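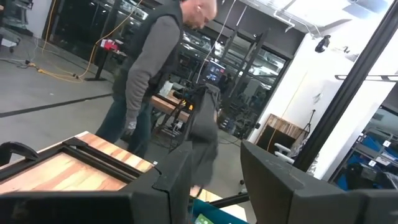

What are we showing at the Sunmont in August?

Rovier, in the restored print, for two nights only, and we could not be happier about it! If you've only caught it on a worn-out tape or a late-night broadcast (that was most of us), you haven't heard the rain in the ferry sequence the way it was mixed, and you've probably never seen the last reel in its proper color.

Stoyanova shot it fast and cheap and it has the nerve of a movie made that way. The quarrel on the staircase runs so long without a cut that people start shifting in their seats, and then the brother laughs, and the whole room goes with him. I've watched it with three different crowds now and that laugh gets me every time.

The big house has 587 seats, but we're putting it in the small one upstairs, which holds 218, so please book early. Over half went to members when we ran her first feature there last fall. The Neltell short plays before both screenings - it's a goofy little thing about a piano mover and I love it.

Member booking opens 2019-06-23 at noon, at the box office or by phone. Bring a sweater, the upstairs air conditioning is fierce.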